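Forum > Bath Time and Water Play > Toy cleaning
Thread: Whale toys, do you seal the hole or leave it open?
71 replies, page 2

tubtime_mel
Posted March 29, 2025
Okay, picking this back up because I've been reading the first page all morning and I love how much everyone cares about this! We have a pile of squirty toys and I had never once looked inside them until December. I cut one open and the inside was black. So now I'm going through the whole lot. Do you plug the hole on a new one or leave it and squeeze it out every night?

pond_and_puddle
Plug it! Plug it before it ever touches the tub! I use a dab of clear waterproof glue, leave it for 2 days, then dunk it in the sink and squeeze to see if any bubbles come up. No bubbles, it goes in the bath. You lose the squirting but my kids forgot about that in one evening (they pour with cups now, and the floor is just as wet as before).

gritty_grout
Have to disagree. Glue lets go after a while and then you've got a toy that takes in water and never lets it out, so you're worse off. I leave them open, squeeze hard, and stand them hole down on a rack overnight. Ours are holding up great. I do toss any that smell, no second chances.

pond_and_puddle
Fair, but who remembers to squeeze every toy at bedtime? I've got three kids and one of them is usually running down the hall in a towel.

brinyblue
Can I put in a word for solid toys? No hole, no problem. I've been collecting whales for years, all kinds, and the chunky ones with nothing inside are my favorites by miles. The Drinden ones are nice if you can find them used. I don't even mind the odd colors, a green whale is a happy whale in my book. 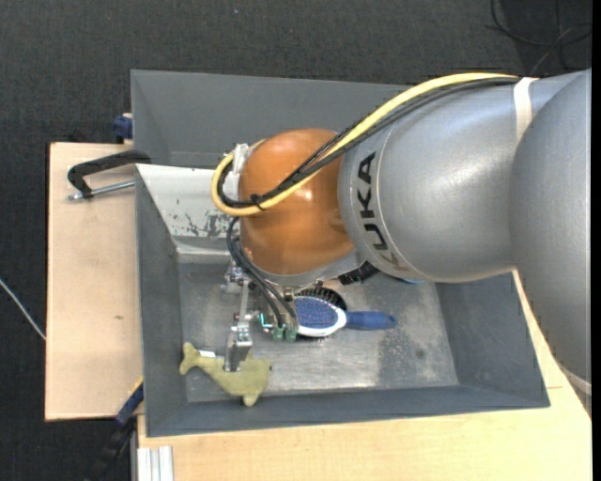

How I clean mine (brinyblue, continued)
Warm water, a drop of dish soap, old toothbrush. Get into the mouth line and around the tail. Rinse, towel, then out on the windowsill. I do the full batch on the first of the month and it takes 23 minutes. Yes, I timed it, I was curious!

tubtime_mel
A toothbrush, of course! I've been going at them with a sponge and getting nowhere near the creases. Trying that tonight.

gritty_grout
Toothbrush is good. I'd skip bleach on anything with paint, though. I ruined a little Wavirex tugboat that way, the stripes came right off.

soapdish828
I've used weak bleach on plain ones with no trouble, so I wouldn't rule it out. Rinse them like crazy and let them air out. White vinegar did nothing for the smell in my experience, sorry to the vinegar fans on page one.

pond_and_puddle
Vinegar fan reporting in, and I'm staying put. An hour's soak and mine smell like nothing at all.

brinyblue
Mel, come back and tell us how the toothbrush goes! And if you end up with any whales you don't want, you know where to find me.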